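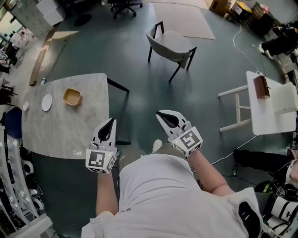
I bought the marble-look table in a weak moment. The listing called it the Irkance and said it would "anchor the room," and at the time my room was drifting, so I paid and waited. It came with thin black legs and a sheet of assembly drawings in which a very calm man does everything with one screw.

The room is the long one at the back, with the gray-green floor I keep promising to change. I have promised this for 19 months. The floor has outlasted two rugs and one serious relationship with a paint chart, and I'm starting to think it's the permanent resident and I'm the one passing through.

Anyway, the table. A table like that wants dishes on it, or so I told myself, and now it has a square bowl in a sort of tan-yellow, a round white plate, and a smaller white dish that has drifted out to the far left edge. I move it back. It returns. The bowl is shallow enough that keys are fine and oranges are a gamble. Shufen Cao came by, looked at the three of them and asked what I was serving. I said it was an arrangement. She said it looked like I'd been called away from a very small lunch.

The gray chair I won't hear a word against. Upholstered shell, black metal legs, comfortable for almost 104 minutes, after which your left hip files a complaint. It never faces the table. I push it in at night like a civilized person and by midmorning it's angled off toward something more interesting.

Then there's the cardboard. A big flat sheet of it lies on the floor behind the chair, and I have stopped seeing it the way you stop hearing a fridge. It's good cardboard! Flat, clean, enormous. I could cut it up for recycling, or I could keep it for the day I need a piece of cardboard exactly that size, and you can guess which side is winning. The cardboard box against the wall is part of the same policy. So is the dark wooden crate, which I bought to put things in and have so far mostly put next to things.

The black-and-yellow container lives in that lineup too - I've tried it in three other rooms and it makes all of them look like a garage.

Next up is the white cabinet in the corner, whose door I've been opening with a butter knife since the start of March. The handle is on order.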